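Subject: Re: [lamora-growers] Drying bunches at home, what am I doing wrong?
Date: 19 July 2022

On the Lamora growers list, a member from Jarholm wrote:
> I cut 12 bunches of statice and strawflower and hung them in the
> spare room, and after two weeks half of them had dropped their
> petals and the rest had gone brown. Is it the heat? I'd love to
> have something to sell at the Mugo fair and right now I've got
> a bucket of crumbs!

Oh, I feel for you, I've filled that same bucket! My first summer on the Mavatness plot I cut everything on one hot afternoon, left it in the car while I had lunch, and then wondered why it all looked like tea.

I don't think it's the heat so much as the light and when you cut. Strawflower has to come in before it opens, when you can just see the first ring or two loosening, and it goes on opening while it hangs (I didn't believe this until I'd ruined nearly 100 stems). Statice is the other way around – let it open all the way and then cut. If your spare room has a sunny window, hang an old blanket over it. 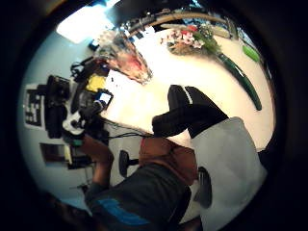

BUNCHING AND HANGING

Smaller than you think! I used to tie great fat bundles and the middles went moldy every time. Now I stop at a loose handful, strip the lower leaves, and use a rubber band, which tightens by itself as the stems shrink. String lets go after a week and you come in to find the lot on the floor. Stagger the heads a bit so they aren't all squashed at one level.

Pink and white together always sell for me, with a bit of green tucked in. The orange ones I love and can't give away, go figure.
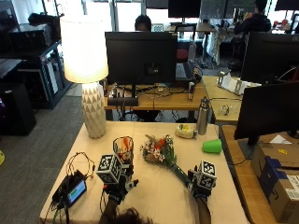

How long should a bunch hang before I can wrap it?
Two to three weeks in a dark, airy room, and then bend a stem near the head: if it snaps, wrap it, and if it bends, give it a few more days.

That one comes up every March when people are planning, so maybe it could go on the list page? I wrapped mine early once for an order and the paper had spots on it by the time I delivered. Very embarrassing – I gave the money back and threw in a jar of honey.

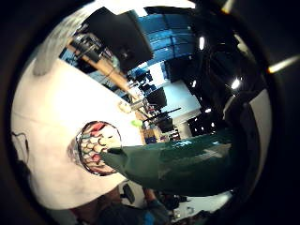
PRICES AT MUGO

I charged 7 dollars a bunch last year and sold out before lunch, so I was probably too cheap. Bring change and something heavy to hold your paper down, it gets windy by the gate. I'm at plot 374 if you want to come over and see how I've rigged the hanging wires. Bring your crumbs too, they're lovely in a bowl!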